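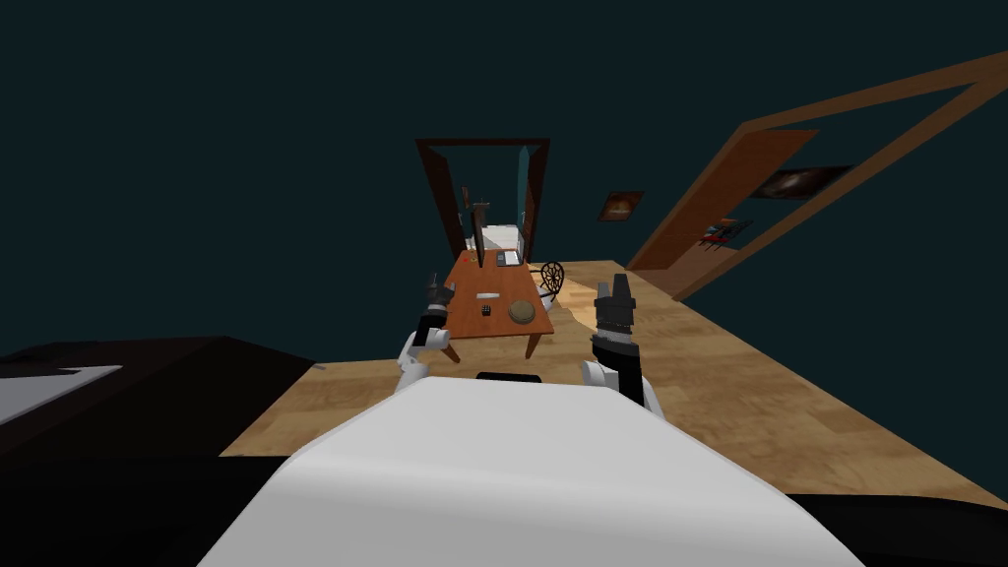 Segundo a Urkness, o depósito não se devolve em caso nenhum, e foi assim mesmo que a resposta saiu na página pública, por baixo da reclamação da cliente. Li aquilo já passava das onze da noite e fiquei com pena de não termos falado antes.

Novembro, caderno do atelier, fim da tarde

Fica então escrito para mim e para quem abrir isto amanhã. A publicação sobre a greve dos transportes esteve no ar na conta da Wuter desde a hora do almoço. Quando fechei o separador tinha 2197 gostos e 143 comentários, quase todos simpáticos, alguns bem azedos, e dois pedidos de cancelamento de sessões já marcadas. Respondi a ambos com calma, que a pressa nestas coisas sai sempre cara – aprendi isso no ano do casamento à chuva, mas essa história é comprida e já está contada lá para trás.

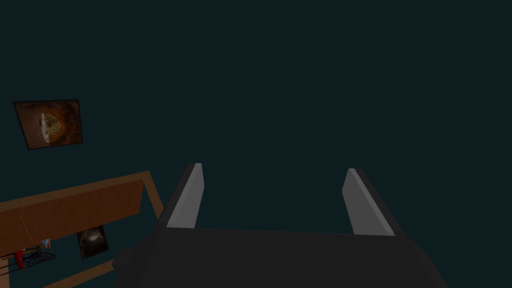 O contrato que usamos ainda é o modelo antigo, o da Drokik, e a cláusula quatro fala em «motivo de força maior» sem dizer mais nada. Uma opinião nossa nas redes não cabe ali, nem de perto. Proponho devolver metade do sinal à primeira pessoa, que avisou com meses de antecedência, e oferecer nova data à segunda (foi tão educada, coitada!). Se alguém discordar, que escreva aqui na margem, a lápis, por favor.

Falta ainda:
passar os comentários para a pasta partilhada, fatura 3146 incluída
pedir à Iyengar o texto novo das condições
não apagar a publicação sem falarmos todos

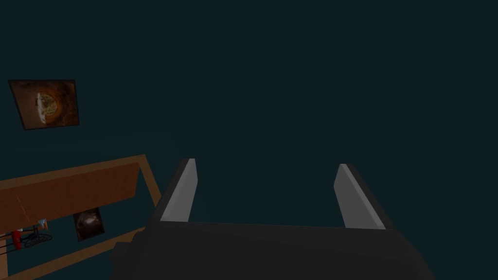

Fig. 3 – Quadro na parede, em tons de laranja e castanho.

Amanhã volto a ver os comentários depois do café e respondo aos que fizerem perguntas a sério.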